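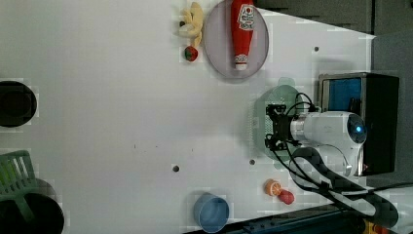 Small Firms Lock In Euro Rates Early as Summer Orders Come Due

Owners of small importing businesses have been buying their euros sooner than they usually would this year, according to a survey put out by the currency broker Kilik, and a good many of them say they would sooner sleep well than squeeze out the last fraction of a cent.
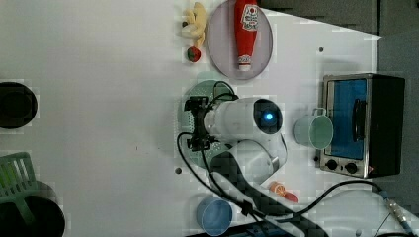 By the Nolton Markets Desk | 2021-06-15

The broker heard back from 702 firms, most of them family-run and most of them paying suppliers in Europe at least once a season. Of those, 52 percent said they had already fixed a rate for the invoices they expect to settle over the summer, using what are called forward contracts – an agreement to buy a set amount of money at a set price on a later day.

It's an old tool, and a fairly plain one, but plenty of smaller shops have always left it to the big companies and simply paid whatever the bank was charging on the morning the bill landed. That seems to be changing, little by little. Kilik said the typical contract among the firms it asked runs for three months, with a smaller group going out to four, and that the busiest stretch for new ones came in April.

There is a catch, of course, as there generally is with these things. A firm that fixes its rate and then watches the dollar climb has to go ahead and pay the older, dearer price, and it may be asked to put down a deposit besides. Siddiqui, a rival broker with an office in Widudlow, has been telling its customers to cover only part of what they owe and leave the rest open, so that a good turn in the market isn't entirely lost on them.
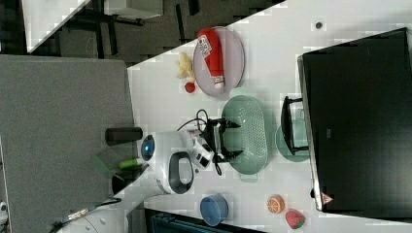
Philomena Ní Bhriain said she had come around to the same way of thinking after years of guessing wrong in both directions. She now fixes half of her summer bill and lets the other half ride, she said, "and whichever way it goes, I get to be pleased with one of them."

Kilik plans to put the same questions to its customers again before the holiday orders go in.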